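Home | About Us | What We Buy | Visit | Repairs | Contact

About Stengate

Stengate started with a garage, a folding table and more teacups than any one family could ever hope to drink from. Abbas Shirazi had inherited his aunt's dishes, all of them, and when he set them out to sell one October morning he found he enjoyed the talking even more than the selling. People would pick up a saucer and tell him about their grandmother's kitchen, or the plate that got dropped at a wedding, and he would forget to ask for the money. We like to think we have become a little better at the money part since then, but the talking is still how most of our days go!

We moved out of the garage and into the old Kamata shoe store when the garage door would no longer close. The tall shelves along the back wall were built for shoe boxes and are still wonderful for dinner plates, and the little slanted stools people used to sit on for fittings are now where you can rest while you make up your mind (please do, we are in no rush). Riku Honda joined us that first winter, having come in for a gravy boat and stayed until closing. Riku runs the matching service now, and has a memory for patterns that the rest of us can only admire.

The matching service is probably what we are best known for. If you have seven bowls and would like eight again, you send us a photo of the front and the back, along with a measurement across the top, and we go looking. At last check we had 2,571 pieces on the shelves and 2,167 of them written up in the catalog, so there is always a box or two waiting its turn. Sometimes we find your bowl the same afternoon. Sometimes it takes a year, and we will still call you.

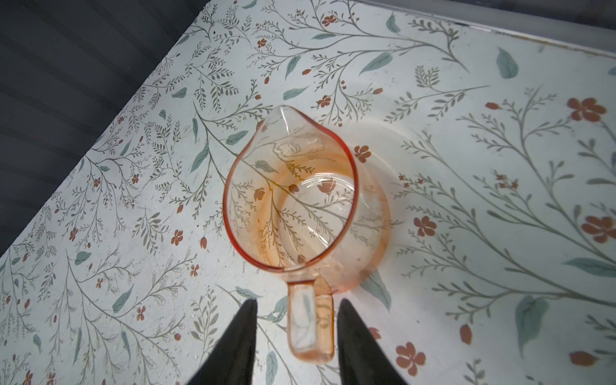

Glass came to us later, and by way of our customers, who kept asking whether we had anything to go with the plates. Abbas was doubtful at first, being a china man through and through, but he came around after a single shelf of pink Depression glass sold in a weekend, and today it has a room of its own at the front where the light is good. It is lovely stuff to have on a table you use every day. A peachy pink pitcher will let the leaves and buds of a printed cloth or covering show right through it, a touch wavy and rosy, and we often suggest that people try a piece over their own pattern before they decide. Bring your tablecloth along, we mean it! We will clear a space for you.

We also buy, and we try to be gentle about it. Many of the people who call us are emptying a house they grew up in, and that is a hard week for anybody. You don't have to wash anything or sort it first. We will come to you if there are more than 200 pieces, and for smaller lots you are welcome to carry them in by the side door, where there are no steps. If we can't use something we will say so plainly and tell you who might.

Chips and loose handles go to our repair bench, which Riku looks after on quieter mornings. We mend china for display and will always tell you when a piece shouldn't go back to holding hot coffee.

Come in and see us, even if you only want to look. The kettle is behind the counter, and the cups, as you might expect, don't match.

More from Stengate
- How to measure a plate for matching
- Packing china for a long move
- Caring for older colored glass
- Skomus dinnerware: patterns we are looking for
- A short visit with the Vemo teapot collection

Contact us | Copyright Stengate, all rights reserved | Back to top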